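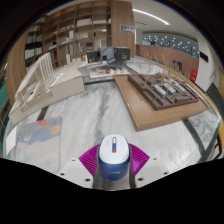 The Lisholm gripper dropped its load twice on a Tuesday, both times within 10 minutes of start-up. Li-hua Ng, who maintains the hand units, traced the fault to a loose finger mount. "The grip command was fine," she said. "The left finger had 3 mm of play at the plate, so the object rolled out."

The log showed no error. "It reads motor position – it has no idea whether anything is held," Ng said. She has added a torque check before each session. Sze-wing Poon has asked for a slip sensor as well. It has not been fitted yet.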